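Hurwood Ginia

The Hurwood Ginia is a hand-held two-finger gripper sold as a kit for recording manual tasks on desks, shelves and counters.

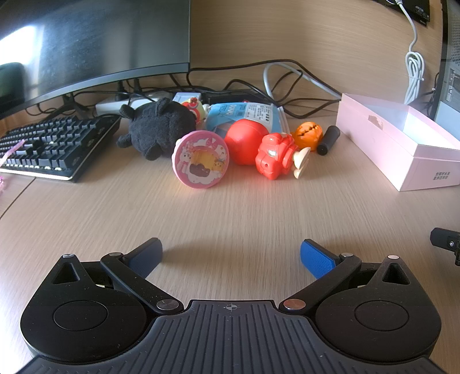 Design

The Ginia has a black body made up of two rounded housings with a ribbed plate between them. The plate carries a small crosshair mark at its upper edge, used to line up the unit. Two linkage arms extend forward from the housings and turn on metal pivot screws. Each arm ends in a textured blue grip pad, and the pads face each other across the opening. The operator holds the unit from behind and closes the fingers by squeezing a lever.

The kit is intended for use among ordinary household and office objects. Plush toys, balls and small boxes are common choices for first recordings, as they vary in shape and firmness.

Development

The gripper was designed at Hurwood by a team under the engineer Rawan Abou Jaoude. An early version, known within the company as Polat, used a single spring return for both fingers and was dropped after trials showed uneven closing. The present linkage was adopted the following January. Assembly was later moved to the company's workshop in Lakholm.

Versions and supply

The kit is offered under two part numbers. Part 3220 contains the gripper, one set of pads and a hex key. Part 3556 adds a carrying case, a second set of pads and spare pivot screws. Pads are also sold separately. Units ordered before noon on a Friday are shipped the same day.

Maintenance

The maker advises wiping the housings with a dry cloth and checking the pivot screws before each session. Solvents should not be used on the pads. Worn pads are to be replaced in pairs, so that both fingers keep the same grip.

Reception

Reviewers have praised the low weight of the unit and the ease of changing pads. Criticism has centered on the printed manual, which covers assembly in detail but gives little guidance on alignment. A revised manual is supplied with units from serial number 3753 onward.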